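Goltdale centre opens its doors for a new season of talks on the minds of animals

Registration is now open for Other Minds, a series of 5 evening talks and discussions on what animals may think, feel and remember, hosted by the Baxter Centre in Goltdale and beginning in August.

The series grew out of a reading group that met at the centre all through last winter, and which started with a fairly modest plan to get through one book on bees. The book took them four months (there was a great deal to argue over), and by the spring the group had moved on to crows, cuttlefish and the question of whether a hen can be bored. More than 42 people had asked to join by then, which was rather more than the upstairs room could seat, and so the idea of a proper public series was born.

Each evening opens at 7pm with a talk of half an hour or so, followed by tea and then a good long discussion, which past experience suggests will be the part that overruns. The opening talk asks what we mean when we say that an animal is in pain, and how far a flinch, a limp or a change of appetite can be taken as evidence of a feeling. Later evenings turn to play, to grief, to memory in animals that live only a season or two, and to the old puzzle of whether we could ever know what it is like to be a creature with senses quite different from our own.

"I have kept dogs all my life and I would have told you I knew exactly what they were thinking," said Fulgencio Llorente, who is organising the series. "Then I started reading, and I was a good deal less sure about the dogs and a good deal more curious about the snails! We would love people to come along whether they have studied any of this or have simply spent a long time looking at a cat and wondering."

The final evening will be led by Nizar Nasrallah, who teaches philosophy to adult learners at the Nusar Institute. He will be talking about how our ideas of animal minds have changed over the centuries, and what those changes have meant for the way farm animals and pets are treated.

"People often arrive wanting a yes or a no," he said. "I can't promise them that, but I can promise a very enjoyable argument, and I hope they will go home and look at the spider in the bath a little differently."

The series is supported by Zidira, the Goltdale bookshop, which will have a table of suggested reading at every talk, including some titles for younger readers. Anyone aged 17 or over is welcome to attend, and no previous knowledge is needed. Tickets cost £4 an evening, with tea and biscuits included, and can be booked at the front desk of the Baxter Centre or at the Zidira till. The main hall has step-free access and a hearing loop.

ENDS

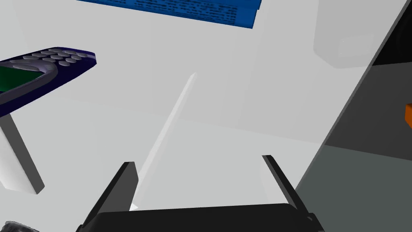

A computer-rendered view of a black two-fingered gripper over a pale tabletop.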